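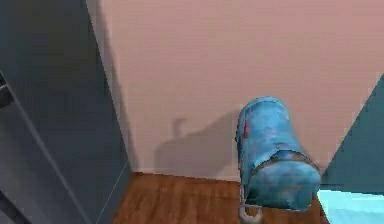 4.2 Paint names and the limits of agreement

Participants in the naming task were given 7 swatches from the Arain interior range and asked what they would call each one if they had to order more of it over the phone. The 342 people who finished gave us 1,855 usable answers, after we removed blanks and a small body of profanity directed at swatch 5.

Gray caused little trouble. Most people said "gray," and those who wanted to show some effort said "dark gray." The pinkish beiges were another matter. The same swatch was called "peach," "skin," "putty," "old bandage" and, by one respondent in the Jolell group, "my dentist." Figure 3 shows a pale wall of this family beside a dark slate-gray surface, with brown wood flooring at the foot.

The manufacturer's own names did worse than we had expected, and we had not expected much. When respondents were later shown the official label for swatch 5 ("Quiet Harbor"), few could match it to the right color, and several picked a blue. This is hard to hold against them – harbors are rarely beige.

We also looked at whether decorating experience helped. Respondents recruited through the Ostusent trade counter used longer names than the Jolell group but agreed with each other no more often. Their answers did include product codes, some of them correct. We coded these separately and return to them in Section 5, along with the October retest.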